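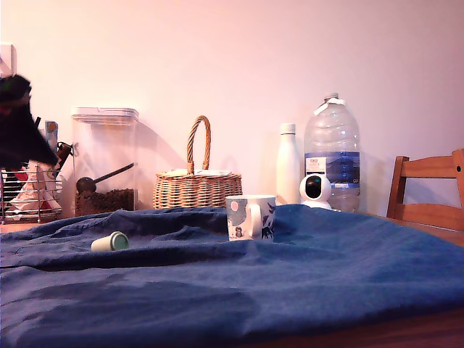 Mug blanc illustré, sur tissu bleu.

Tennis Club Banitz @TCBanitz · 1 nov. 2022
Le Tennis Club Banitz communique le programme de son tournoi en salle de décembre, organisé avec le soutien de la société Lillari. Fil d'information à l'attention des joueurs et des clubs invités.

Les tableaux de simple, messieurs et dames, se disputeront en 2 sets gagnants. Un super jeu décisif remplacera le troisième set dans les épreuves de double.

Le juge-arbitre attribuera 2 invitations par tableau. Les demandes motivées sont à adresser au secrétariat sportif, accompagnées du classement en vigueur et d'un certificat médical pour tout retour de blessure.

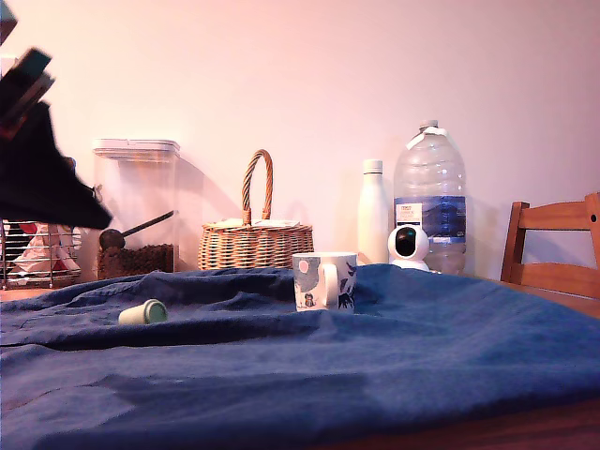

Les qualifications se joueront au complexe Akl, le tableau final à la salle Skasau. Les courts d'entraînement seront attribués par créneaux de 90 minutes, sur réservation exclusivement.

La salle Skasau offrira 300 places assises. L'accès est libre pendant les premiers tours ; une billetterie sera ouverte pour les demi-finales et les finales.

Tout forfait devra être notifié par écrit au juge-arbitre avant le tirage au sort. Passé ce délai, les droits d'engagement restent acquis au club.

Le règlement complet est consultable au secrétariat.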